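**Finger pads wearing out: Penwood vs Zusus?**

**kagudelo**
Ok so I've been running the Penwood fingers on my handheld since November and the left pad is getting ratty. I like the grip! But I've got 2000 more demos to do and I don't want to swap pads halfway through. Has anyone tried the Zusus ones?

Wrist cam view, open over my table: 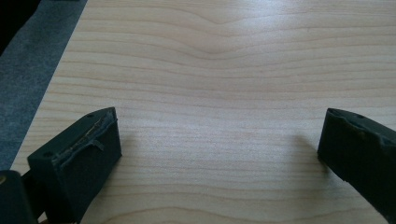
*Left pad, inner face. See the little flap curling out.*

**bokil_mike**
Yeah, that's scuffed down to the lighter stuff underneath. I'd swap now. My Zusus set did 2000 grasps and still looked ok, but they're slick on anything glossy (mugs were awful).

**torquey**
Disagree, leave them on. A bit of fraying doesn't hurt the grasp, and new pads change how the fingers look to the camera. I switched at demo 1000 once and my policy got weird for a week.

**bokil_mike**
Weird how? I mixed old and new pads on the Carroll arm and saw no difference over 100 trials.

**torquey**
Kept closing early. Could've been my calibration, I guess, but I'm not risking it again.

**kagudelo**
Hmm, the flap bugs me more than the scuffing, it's going to catch on something. Might trim it and run both sets Thursday on the same objects. Will post numbers.

— Katherine Agudelo

**torquey**
Trim it flush, don't pull it!!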